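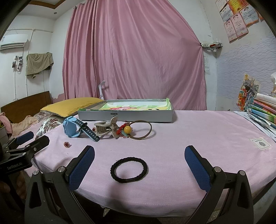 Jaws open over the hair tie, pink sheet underneath.

Gripper pads pull the sheet up with the hair tie

Damián Barajas
Hand-held gripper, blue mesh pads. On thin items the pads pinch the bed sheet as well and the jaws stall. Closing force is set to 700 in the config. Same fault on 2 units. Is it the pads or the setting?

2 comments

Nillow
Both, probably. The mesh catches fabric. Drop the closing force, stop the jaws a few millimetres above the sheet and close slowly. If it still stalls, cut power before you pull the cloth free. I bent a finger by skipping that.

Cervantes
Mine does it too. Never fixed it.

Sondotley
Check the pivot screws first. Loose ones let the tips splay downward. Tighten, then re-zero the jaws.

2,564 views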